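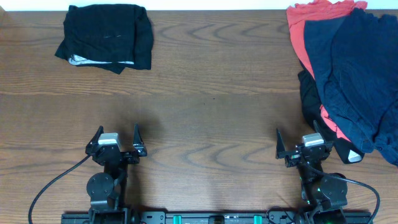

Folding everything the minute it leaves the dryer saves her an evening a week, Lorraine Bellamy wrote to us after last month's laundry column. An evening! I read that twice, then went and looked at the clothes on my own table, and I have my doubts.

Her method comes from a booklet by Makholm, which promises a folded shirt in 15 seconds. Maybe so, if it's a stiff cotton shirt and you have done 3,000 of them. Try it with a knit, or anything with a ruffle, and see how square your corners are. I gave it a fair run on Friday. It took me almost 30 minutes to get through 2 loads, and the dark things still came out slumped at the edges.

What I will grant her is the part about sorting. Putting the dark clothes together before you start does cut down on the hunting. The rest sounds to me like a way to sell booklets — and the Jastura folding board advertised on the back page. If you own one and still use it after December, write in. I'd like to hear how many shirts it has seen.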